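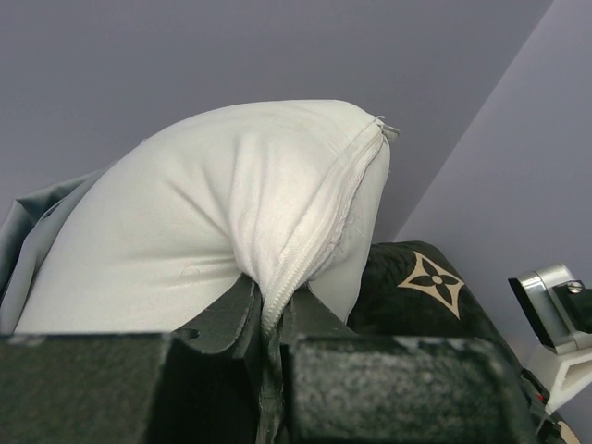

Away goals still counting in the cup bracket after we switched them off

Opened by: Ruxandra Preda
Assigned to: Cosmin Ursu
Product: Nisetti league manager, hosted
Status: Resolved
14 comments

Hi all, I run the fixtures and results pages for the Vemon amateur soccer league, and I've got a knockout bracket that refuses to do what I tell it. We voted in the summer to drop the away goals rule for two-legged ties. I went into Competition Settings, unticked "Away goals decide level ties", hit save, got the green banner, all good. Or so I thought!

Then the second legs of the quarterfinals got played. Harelard and Pascu finished level on aggregate (Harelard won the first leg at home 2-1, Pascu won the return 3-2, so it's four apiece... and yes, I did that sum on my fingers, 2 plus 2 and 1 plus 3). Under the new rule that goes to penalties, and it did, and Pascu won the shootout 5-3. I typed in the second leg, typed in the shootout, and the bracket put Harelard in the semifinal. On away goals! Harelard scored two at Pascu's place and Pascu only got one at theirs, so I can see exactly what it's up to.

The Pascu people are not thrilled. I've had emails.

What I've tried so far:

- Unticked the box again (it was still unticked) and saved again
- Deleted the second leg and put it back in from scratch
- Logged out, logged in, different browser, then my phone
- Changed the tie to "decided manually", which moved Pascu up fine, but then the goalscorer totals for both legs vanished from the player pages, so I put it back

The scorer totals matter to us more than you'd think, there's a little trophy for it and the race is close this year. So the manual thing isn't a fix for me.

Ruxandra

Reply from Cosmin Ursu, 10:40 a.m.

Hi Ruxandra, thanks for the detail, that saves us both a lot of back and forth. Could you tell me two things? When was the bracket itself drawn, before or after you changed the setting? And on the tie page, under the little gear, what does it say next to "Rule set"?

I had a peek at your log and I can see the shootout score saved properly against the second leg, so nothing you've entered is lost.

Reply from Ruxandra Preda, 11:15 a.m.

Oh, good question. The bracket was drawn before. We did the draw early so the clubs could book their fields, and the vote on the rule came afterward. I never thought about the order.

The gear says "Rule set: inherited (season start)". I had never noticed that gear in my life. Does "season start" mean it's holding on to the old rule?

Reply from Cosmin Ursu, 11:50 a.m.

Yep, that's the one. When a bracket is drawn, each tie takes a copy of the rules as they stand that day, and later changes in Competition Settings only reach ties drawn after that. It's meant to protect people from changing a rule halfway through a tie by accident, but I agree the green banner makes it look like everything was updated. I've passed that on to the team.

To fix yours without redrawing:

1. Open the tie and click the gear.
2. Change "Rule set" to "Current competition rules".
3. Leave "Recalculate scorers" alone. It isn't needed here.
4. Save, go back to the bracket, and click "Refresh winners" at the top right.

Please do the same for every tie that hasn't been played yet, semifinals included, or you'll be back here next month.

Reply from Ruxandra Preda, 1:20 p.m.

It worked!! Pascu are in the semifinal, Harelard are out, and the line under the tie now says "Pascu win 5-3 on penalties" like it should. I checked the scorers list and the goals are all there.

One small thing — the public page still had Harelard going through for a few minutes. I refreshed a bunch of times and it caught up by itself, so I'm guessing that's a cache. The fixtures page had 1,194 views this morning, which for us is huge, and I suspect most of those were Pascu supporters being cross with me.

I've done both semifinals too. The final didn't have a gear at all, is that okay?

Reply from Cosmin Ursu, 1:45 p.m.

Great to hear! Yes to the cache, it clears on its own. And the final is fine, yours is set as a single match, so there's no second leg and no aggregate rule for it to copy. It'll go to extra time and penalties as per your main settings.

I'll mark this resolved, but replying here opens it back up.

Reply from Ruxandra Preda, 2:05 p.m.

Perfect, thank you so much. I'm off to write a very polite email to Harelard.

3 people found this thread helpful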